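Teaching by the Handful: A Talk with Myfanwy Ifans
Interview by Gwilym Meredith
Apr 23, 2019

Myfanwy Ifans talks with her hands, and I mention it early because it has become more or less her profession. She runs the demonstration side of things at Eynon, where people teach robots to do small household jobs by doing the jobs themselves, over and over, with a gripper in each hand. We had set aside an hour and used up most of the afternoon, and I went home with a sore wrist and a notebook I could barely read.

"You'll want to know what the white cubes are," she said, before I had my coat off. "Everybody asks about the cubes first."

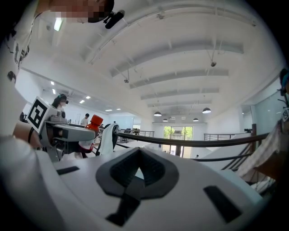
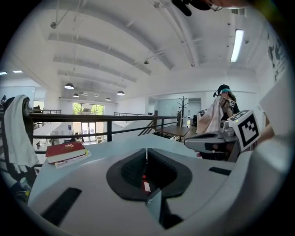
Hand-held grippers at work by the upstairs railing, with a marker cube in view both times.

The black-and-white pattern on a cube is there so that software can tell where a gripper is and which way it's turned. A camera on the tool sees what the tool sees, and between the two you get a record of a hand's path through a task. "It's an old trick and a good one," Ifans told me. "You print a square, you stick it on, you measure it properly, and then you spend a week finding out you didn't measure it properly."

She came to all this from the other direction. Her first job was at Clurnus, driving a robot arm from a desk by remote control, with two joysticks and a screen. I asked her what that was like and she laughed for quite a while.

"Slow! Oh, it was so slow. Imagine buttering toast by writing a letter to somebody who has the butter. I'd move the stick, and the arm would think it over, and then it would go, and by that time I'd already moved the stick again because I thought it hadn't heard me. I did 49 tries at putting a lid on a jar before I got one I was willing to save. My shoulders were up around my ears the whole time."

The system she used there was called Fideo, and she is still fond of it, the way you might be fond of a first car. She thinks remote control has its place, and she got a little stern with me when I suggested it had been left behind. With the arm itself in the loop, she said, you can't ask for anything the arm is unable to do. If its elbow won't bend that far, you find out right away. With a gripper in your own hand you can sail around a corner in a way no robot on the bench could follow, and you won't hear about it until someone tries to play it back.

"So we have to hold ourselves back a bit," she said. "You learn to move like a polite guest in a crowded kitchen. No big swings, and don't reach behind yourself. And please, please look at what the gripper sees, because if your own arm is blocking the camera then the robot learns about your sleeve."

I wondered aloud whether it got boring. She considered this seriously, and poured me more tea while she did.

"The first hour is fun and the third hour is hard. Somewhere after that you stop thinking and your hands get honest, and those are often my favorite recordings. You fumble a bottle, you catch it, you set it straight. I used to throw the fumbles out. Now I keep plenty of them, as long as the person recovers. How else is the thing going to learn what to do when it's got hold of something crooked?"

Her biggest set so far, made last July, ran to 499 demonstrations shared among 27 people, some of them first-timers who had come up for a look and were handed a pair of grippers. She likes beginners. They grab things in ways an old hand would never choose, and she says a collection made only by experts comes out too tidy. The project was named Sterex, and when I asked what that stood for she said she had been meaning to find out.

Naturally I wanted a turn. The job she gave me was folding a cloth in half, then in half again (I fold my own laundry, so I was confident). What I hadn't counted on was losing my fingertips. You squeeze, the pads close, and you feel the handle in your palm but nothing of the cloth. I pinched air twice. Then I picked up both layers when I wanted one, and Ifans, who had been very quiet and kind up to then, said, "Slide in lower, from the side, and let the edge come to you."

It took me 2 more goes to get a fold she would call a fold. She saved it, along with the bad ones, and wrote my initials next to them in the log. I asked whether a robot somewhere would now be folding cloths as badly as I do.

"Only a very little bit," she said, and went to find the next cloth.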